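Polished marble and what wears it down

By Ülle Vītola
7 Apr 2019

Khang Trình has restored stone floors for Prillovura for most of his working life, and he would like homeowners to stop using the word "stain" for everything. In his job notes there are three headings: stains, etches and scratches. Each has a different cause and a different repair, and a wrong guess at the first visit usually means a second visit.

"A stain is something in the stone. It's a foreign material sitting in the pores, and the stone around it is unchanged," Trình said. "An etch is a loss of material. Acid has reacted with the calcite and the surface is rough where it used to be flat. You can't clean an etch off. There isn't anything there to clean."

His test for telling them apart needs only a flashlight held low to the floor. An etch shows as a dull patch inside the reflection, often with a sharp outline in the shape of the drop or glass that made it. A stain changes the color and leaves the reflection alone. A scratch catches a fingernail if it is deep and appears only as a fine line if it is not.

Marble is mostly calcium carbonate, with a hardness near 3 on the Mohs scale. Quartz, the main component of most sand, is 7. Trình considers that difference the most important fact about owning a marble floor, and he spends more time discussing doormats with clients than he does discussing polish.

"Grit comes in on shoes. If it's dry mopped every day it never gets the chance to do much," he said. "If it stays, every step grinds it in. You get a path from the door to the kitchen that's visibly duller than the edges of the room."

On a recent job in the Savchuk building, an apartment block with 769 square feet of marble in the ground floor lobby, that path was measured. The meter, a Plalent, reads gloss at a 60 degree angle, and Trình took readings on a grid before any work was done. The stone beside the walls had kept most of its factory finish. Readings along the walking line were 40 units lower. The owners had been asking for a new coat of wax.

He does not wax marble. A wax or acrylic coating is softer than the stone under it, scuffs quickly, and has to be stripped before any mechanical repair can begin. Stripping accounted for 10 hours of labor at the Savchuk job, all of it to remove a product applied by an earlier contractor.

Household floors have their own pattern of damage. It is concentrated wherever food and liquid are set down, and Trình asks to see those places first.

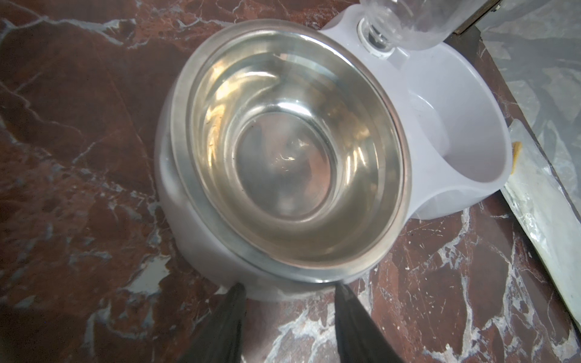 A feeding station with a steel bowl, set on polished marble.

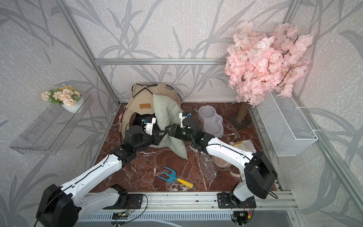
Standing water is the slower problem. Plain water does not etch marble the way lemon juice does, but hard water leaves mineral deposits as it evaporates, and a ring forms that regular mopping will not lift. Trình removes light deposits with a neutral cleaner and a white nylon pad. Heavier ones are shaved flat with a new razor blade held nearly parallel to the surface, with the stone kept wet.

"What people do is reach for vinegar, because vinegar works on the faucet," he said. "It does take off the deposit. Then it takes off the polish underneath. Now the ring is permanent until somebody like me comes over."

Descaling products and many bathroom cleaners are ruled out on the same grounds. He tells clients to look for the word "neutral" on the label and to ignore the word "natural," which says nothing about pH.

Sealers were the subject on which he was most insistent. Prillovura uses Gindamo, a solvent-based impregnator that goes into the pores and leaves no film on top. Its job is to slow the absorption of oil and water so that a spill can be wiped up in time. It has no effect on etching, which happens at the face of the stone where there is no sealer to speak of.

"I've been called out by people who were told their floor was sealed against wine. It was sealed. The wine didn't go in. It still etched."

Whether a floor needs sealing can be checked with a few drops of water. If the stone darkens within several minutes, it is absorbing. Dense, highly polished marbles may take in so little that an impregnator has nowhere to go, and the residue dries as a haze. Trình said he turns down sealing work on such floors fairly often.

For oil stains he uses a poultice of white clay powder mixed with solvent to the thickness of peanut butter, spread past the edges of the stain and covered with plastic film. The film is pierced after a day and the paste is left to dry completely. The drying stage does the work, drawing the oil out of the stone and into the clay. A deep stain may need three or four rounds.

Etches and worn paths are repaired with abrasives. A light etch can be brought back with polishing powder, water and a felt pad on a slow machine. A worn floor has to be honed first with diamond pads in increasing grit, rinsed completely between grits, then polished.

"If one coarse particle gets carried over into the fine stage, you start that area again," he said. "Most of the hours on a job are rinsing."

In March he finished a hallway of 158 tiles, all of which had edges sitting slightly higher than their neighbors. The client had asked only for a polish. Polishing pads ride over raised edges and leave the low areas dull, so the choice was between grinding the whole floor level and accepting an uneven shine. The client chose the grinding, which added slurry, plastic sheeting on every doorway and a further round of grouting.

Asked what he has at home, Trình said porcelain tile in the kitchen and marble in the entry, honed to a matte finish. Etches still occur on honed stone, but the contrast with the surrounding surface is lower. He dust mops it in the evening and washes it when it looks dirty.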